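Witness evidence, session 2 - first accounts
Notes to go with the lecture. Tsz-kin Hsieh
Updated 31st July, ignore the older version

Carrying on from last time. We'd got as far as the call handler. Reminder: the call recording is usually the earliest account you will have, and half the files I see don't mention it. Ask for it. Listen to it, don't just read the log. The log is what somebody typed while listening.

First account on scene

What you want from it: enough to act on. Who, which way, what in, anybody hurt, weapon or no weapon. Short. Full statement comes later and is a different job.

Open question first. "Tell me what happened." Then shut up. Most people stop after a few seconds to check they're doing it right, and that's where the officer jumps in with "what was he wearing". Leave the gap. Nod if you must.

Then a small number of follow-ups, only on things they've already brought up. If the witness hasn't said there was a car, don't ask what colour the car was. Sounds obvious. See the Dostine papers below.

Write down the question as well as the answer. "Blue jacket" means one thing if she offered it and somthing else if she was asked "was it a blue jacket".

Separate them. Two people behind a counter for a robbery have already been talking by the time you get there, you can't undo it, but you can note that they were talking, how long for, and who else was in on it. Put it in the notebook. The defence will ask anyway.

Case for discussion: Dostine

Off-licence on the Pirska road, Dostine, November, just before closing. One offender, maybe a second outside. £1,984 gone from the till and the back office. Two staff present plus a customer near the door.

Time between the offender leaving and the first officer speaking to anyone: 15 minutes. In that time the manager had rung, the area manager had rung, and the customer had gone home. (He was found the day after. His account is in the pack.)

Read the three accounts in this order: customer, younger assistant, older assistant. Then read the notebook entries. Things to look for:

- The word "hoodie". Who says it first? Check against the notebook.
- Height. The older assistant gives none in her first account and a precise one in her statement. Where's it come from?
- The second man. Only one of the three puts him outside the shop. The other two have him by the statement stage, in nearly the same words.
- Anything about hands. All three mention hands. Only one mentions a face in any detail.

Don't go looking for a liar. I don't think there is one in this pack. All three are trying to help, and that's rather the difficulty.

Memory bits you need for the essay

Attention narrows under threat. People look at the weapon, or where they think the weapon is. Detail elsewhere gets thinner. The effect is smaller in the field than in the lab and you should say so if you cite it, with your source.

Time gets stretched. Almost everyone overestimates how long it lasted. Use the till record or the alarm where you have one and don't treat a wrong guess as a mark against the witness.

Confidence. How sure they are at the first account is worth recording, in their own words. How sure they are in the witness box, months later, after being told they did well - much less use. Same word, "sure", different thing. Please don't mix these up in the exam, lots did last year.

Conformity. Hearing another person's version changes what you report, and sometimes what you remember. Hard to tell which of the two from the outside. Don't claim to know in your essays.

Recording it

Body-worn video has made some of this easier. It hasn't made it good. Officers still paraphrase into the notebook and the paraphrase is what goes into the summary. Compare the Geum transcript with the Geum summary, second page, and mark every place where a "maybe" has gone missing. There are more then you'd think.

If a sketch plan gets drawn: who drew it, witness or officer? Sign it, time it, keep it. Even a bad one. A redrawn tidy version doesn't replace the first.

Before the seminar

Read the Dostine pack. Read the Geum transcript. Do the marking-up exercise on paper and bring it, I'm not collecting it but we'll use it. The pack is on Skulel under Session 2, not under Readings, somebody moved it. If you can't get in, email me and not the office.
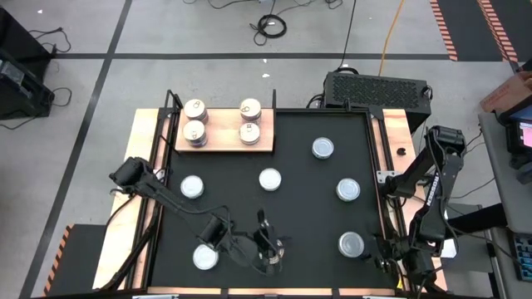
Essay titles go up once we've done identification procedures. Word limit same as before, footnotes count.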